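Mon 8 March. Cell 2, bench notes

Came in to find the left arm homing a little short again. Powered down, wiggled the connector at the shoulder, powered up, and it homed where it should. I dislike this sort of repair intensely. Wiggling is now written in the log as "reseated connector", as is traditional.

Backed the screws out of the front rail one at a time and put them back with a dab of threadlock. One was barely finger tight. It has presumably been working its way out since October, when we last swore we'd check them monthly.
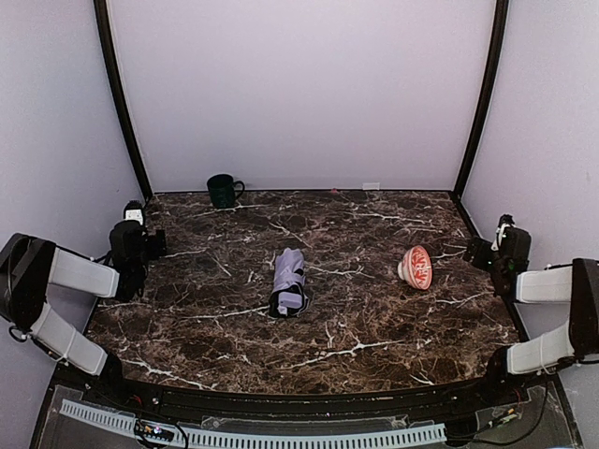 Rurnholm Workshop, Handling Cells Group

Both arms on their mounts, mug at the back, umbrella in the middle, bowl on its side by the right gripper. The cables under the right arm still want tying down. I've ordered clips from Liltmont, who sell them in bags of 1000 and nothing smaller, so if anyone needs a cable clip between now and retirement, ask.

Joint check after the rail: ran the left arm through the slow sweep for 50 cycles. No faults. Ran the right one for 60 because I was on the phone. No faults there either. The Sokol script still prints error 1094 at the end of every clean run. Ignore it, but don't ignore it if it turns up at the start.

Wrist views next. The marble top is handsome and a nuisance: pale veins all over it, and a streak of glare when the light catches the polish.

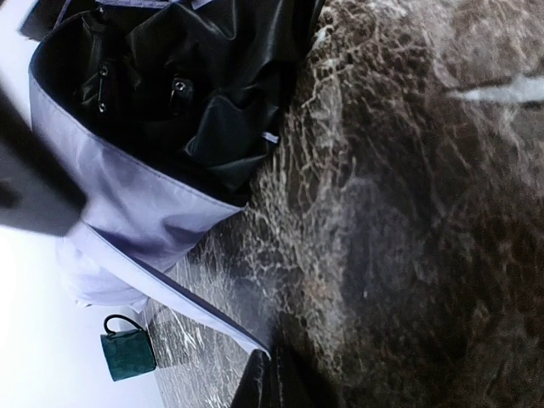

Notes by the Cell 2 bench keeper

With the finger this close it goes to a dark blur down the left side, so focus on the wrist camera stays set for the table. I tried it nearer last time and lost everything further off. The shiny black lining is the hard bit for exposure: lots of silvery creases, and a bright background beyond the table edge pulling the other way. Dropped the gain two steps and locked it. Please leave it locked.

Still to do: clips when they arrive, new boot for the shoulder connector, and find whoever has the small hex driver.

Recent entries
Baten gripper pads, second set
Cable duct lid: where is it
Sokol script, start-up faults
Right arm base bolts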